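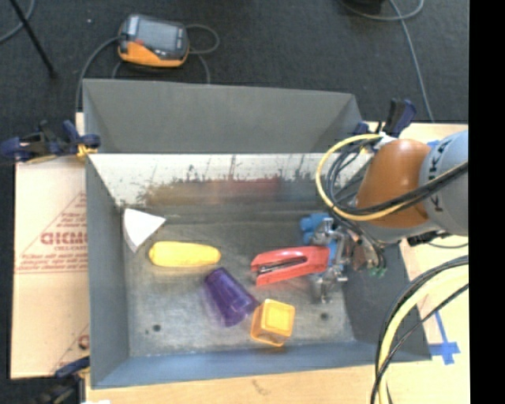 Bin from the fixed camera. Gray sheet metal, scuffed floor, robot arm in from the right.

October, Sunday, 4:20 pm — window test bench

Air leakage on the Mastov double-hung, third run. Held at 300 Pa for the full soak. Lower sash lock side still the worst spot; smoke pencil pulls in hard at the meeting rail, nothing at the head. Swapped the pile weatherstrip for the Ouali bulb seal on the lock side only. Reading went from 131 to under half that, same units as the last sheet. Need to repeat with both sides swapped before I believe it.

Sash is 873 mm wide, so the keeper may be bowing the rail. Kyriaki measured the gap with feelers and got more in the middle than at the corners. Her numbers are on the back of the run sheet.

Hustano casement not started. Sill pan sealant was still tacky at noon — leave it until it skins over.

To do: zero the manometer again, it drifted between runs. Ask Hazem Fahmy if the Trukis spacer samples are argon or air filled, label doesn't say.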